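Grey marks inside glazed bowls that washing-up liquid won't shift

Tatstead Household Help > Kitchen > Crockery and glassware
Posted October 2022

Maarja Grīnberga
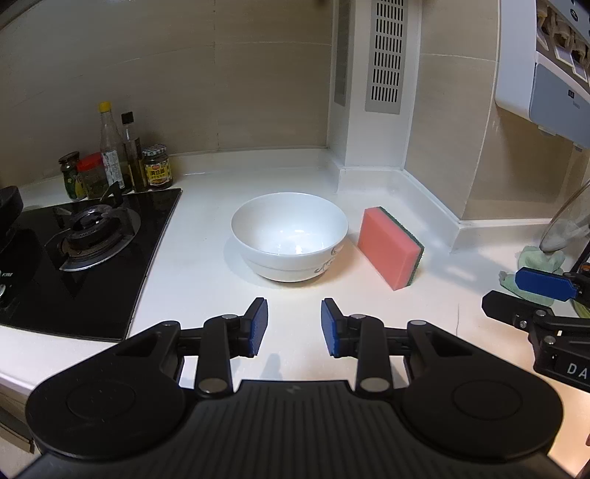

I have a set of white glazed bowls in daily use, all the same age. The insides have developed fine grey lines, mostly short arcs near the bottom where a spoon would scrape. They can't be felt with a fingernail. Normal washing with a sponge and washing-up liquid has no effect, and neither does a long soak overnight.

What I have tried so far:

Hot water and washing-up liquid, green side of the sponge. No change.
White vinegar, left to stand for an hour. No change to the lines, although it did take off a chalky ring higher up.
Bicarbonate of soda paste. Slight improvement on one bowl, then I stopped because I wasn't sure whether I was cleaning the glaze or wearing it down.

We are in a hard water area. The bowls are washed by hand because of the pattern on the outside, which I believe is printed over the glaze. The seller (Druvura) gives no care instructions beyond "hand wash recommended".

Are these scratches, or is something deposited on the surface? If it is a deposit, what removes it without damaging the pattern?

Drarnurell

They are almost certainly metal marks. Stainless steel cutlery is softer than a sound glaze, so when a spoon or knife is dragged across the bowl a very thin smear of metal is left behind. It looks like a pencil line. A true scratch in the glaze would normally catch a fingernail, at least faintly, and would look the same after any amount of cleaning.

The vinegar result fits. Vinegar dissolves limescale, which was your chalky ring, but it is too weak to do much to stainless steel in an hour.

What works is a cleaner containing oxalic acid with a fine mineral abrasive. These are sold as powders or creams for stainless steel pans and ceramic sinks. Check the label for oxalic acid, as several similar-looking products contain only the abrasive.

Method:

Wear rubber gloves. Oxalic acid irritates skin and must be kept away from the eyes. It is also poisonous if swallowed.
Never mix it with bleach or use it straight after bleach.
Wet the inside of the bowl and pour the surplus away.
Put a small amount of cleaner on a soft damp cloth and work it over the marks with light pressure.
Leave for 2 minutes. Longer gains nothing and lets the powder dry on.
Rinse thoroughly, wash with ordinary washing-up liquid, rinse again.

Keep the cleaner on the inside only. Decoration applied over the glaze is fired at a lower temperature and is less resistant to both acid and abrasion. If some runs down the outside, rinse it off at once and don't rub.

Do stop using the green side on these bowls. The abrasive in many scouring pads is hard enough to mark a glaze, and a roughened glaze picks up metal much faster than a smooth one. The foam side is enough for food residue. For anything dried on, fill the bowl with warm water and come back to it.

If the marks return within a few weeks, the glaze is probably worn at the bottom. You can go on cleaning it, but the interval will get shorter.

Mahama

Had this on plates. Toothpaste, the plain white sort. Rub it in with a finger, rinse. Took a while but the lines went. Gel toothpaste did nothing.

Also stack them with kitchen paper between. Ours were getting marked in the cupboard from the unglazed ring on the bottom of the bowl above.

Maarja Grīnberga

Thank you both. I tried toothpaste first as it was in the house. It lightened the marks on one bowl but did not clear them after 4 applications. I then bought a 600 g tin of powder with oxalic acid listed on the back, and the lines came off with very little pressure. I kept it away from the outside and the pattern looks the same as before.

One bowl still has a single line. That one can be felt with a fingernail under good light, so I take it to be a real scratch. It is short and well down the side, and I will go on using the bowl.

On stacking – mine do have an unglazed ring underneath, and I had not thought of it as a cause. I have put paper between them and will look again in December.

Drarnurell

Good result. A tin that size will last you years at that rate. Keep the lid tight, because the powder cakes if it gets damp, and store it out of reach of children.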